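Nevwood's old chemistry bench gets a tidy, and a tablecloth

September 1, 2021

The teaching laboratory at Nevwood has stood since 1910, and for most of that time its glassware lived wherever the last class put it down. Over the summer the inventory finally reached the end: 1463 pieces, including a drawer of stoppers that fit none of the tubes in the building.

The count began in May and took in three storerooms, one locked cupboard and a windowsill. Anything chipped went out. Anything with a maker's label went to the Pisharody Room, where it will be admired behind a door that sticks.

What remains goes back to work this fall in the Prisier wing, on benches that got new tops in 2000 and have been apologizing for the color ever since. A black cloth with a scalloped edge now covers one of them, lending the basic filling exercise the air of a modest dinner party.
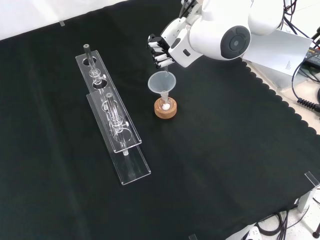
Funnel, flask and cork ring on the bench, with the test tube racks at left.

The setup is as plain as the subject allows. A flask with a round bottom will not stand up by itself, a flaw glassmakers have had centuries to correct and evidently prefer, so it gets a ring of cork to sit in. A plastic funnel goes in the neck. After that the main skill is patience — a quality the department's timetable has never budgeted for.

The clear acrylic racks are keepers too. They replace a wooden set that had absorbed so many spills it was listed in the inventory under both furniture and reagents.

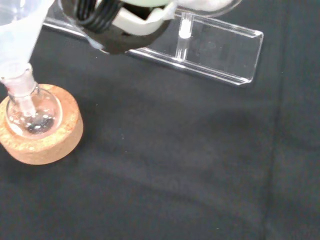
Open bench days

Visitors can see the benches and the sorted shelves during the first two weeks of term. Entry is free, and the Unditz bus stops at the gate. The surplus sale follows in the courtyard, with over 900 pieces on the tables, priced by size. Bring a box and some newspaper. The stoppers are being given away by the handful.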